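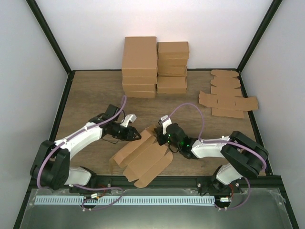
Tultarik Open Day

The Tultarik Open Day is a public event held each July at the Tultarik works, a former packaging plant used by the robotics firm Bandiment. It consists of live demonstrations of two-armed robots carrying out light handling tasks, chiefly the folding of cardboard boxes. Entry is free, and visitors are admitted from 10 am until 4 pm.

Background

Bandiment took over the Tultarik building after the closure of its previous workshop in Villanueva. The first open day was arranged for local businesses and their families and was limited to a single room. It was opened to the general public the following year, when the loading hall was added to the route. The most recent event drew 1,091 visitors, compared with 722 the year before.

Box-folding demonstration

The main demonstration is box folding, which runs through the day with short breaks. It takes place in a white-walled enclosure with a wooden tabletop. Two robot arms are bolted to a black metal rail along the front edge of the table, one at each side, and each ends in a black gripper. The arms have white links and black motor housings, with purple cables running along the outside.

The cardboard is plain and tan in colour. Flat blanks are kept in a pile near the right back corner of the table, and closed boxes are stacked at the back. Folding is done in the open space at the front, where both arms can reach the blank. One gripper may press on the upright flaps from the side while the other works at the opposite end.

Folding a box is regarded as a hard task for a robot. Cardboard springs back when it is let go, and the creases do not always bend at the same point. A flap that has been raised has to be kept up while the next one is brought round to meet it, so the two arms must keep in step. Staff explain these points to each group and take questions between runs. If a fold fails, the blank is taken out and a new run is started.

Other displays

A second table, supplied by Trenetti, is used for sorting small parts into trays. Trenetti also provides the grippers that visitors are allowed to handle, which are set out on a bench by the entrance and are not powered. A short film about the history of the building is shown in the old canteen.

Children may try to fold a box from the same kind of blank by hand. The finished boxes can be taken home.

Visiting arrangements

Groups are led round by a member of staff, and the full route takes a little under an hour. Visitors stay behind a painted line while the arms are moving. Photography is allowed in the loading hall but flash is not. The building has step-free access from the yard, and parking is in the field opposite the main gate. Dogs other than assistance dogs are not admitted.

See also

Bandiment
Trenetti
Villanueva workshop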